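Jun 15, 2026
by Consuelo Peñalver

Durán's collected plays have been out of print long enough that most people now meet them second-hand. I have been comparing editions since August, mainly because the two I own disagree about where the second act of Rilia ends.

The older text, from Goseck, breaks after the letter is read aloud. The Vollby reprint moves the break forward by a page and a half, so the reading opens act three. Neither has a note on the change. The Goseck volume has 13 plays and a short preface; Vollby dropped 4 of the one-act pieces and used the space for a glossary. 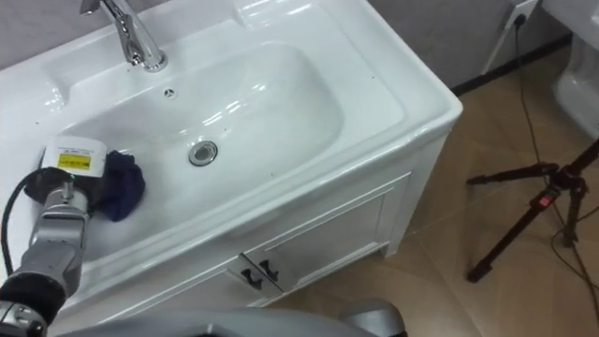
The glossary is useful but uneven. It covers farm words well and kitchen words badly, and it gives page numbers for the older edition, which are wrong for the book they are printed in. I corrected mine in pencil as far as page 80 and then stopped.

Stage directions are the other difference. Goseck sets them in italics within the line. Vollby puts them in brackets on a line of their own, which makes the short speeches easier to follow but stretches a quick exchange over most of a page.

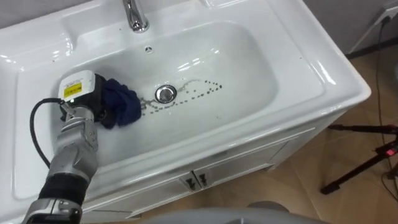

Paper and binding

Goseck is sewn, on thin cream paper, and opens flat. Vollby is glued. My copy has split at page 90, in the middle of a speech, and the leaves on either side are coming away. For reading aloud with a group I would still take the Vollby, as the type is larger and the speakers' names are given in full. For checking a line I go back to the Goseck.

I would like to see a third copy of Rilia before settling the act break, preferably one marked up for a production.
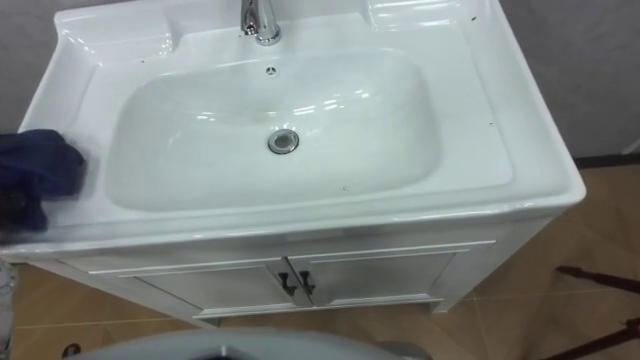
White washbasin with chrome drain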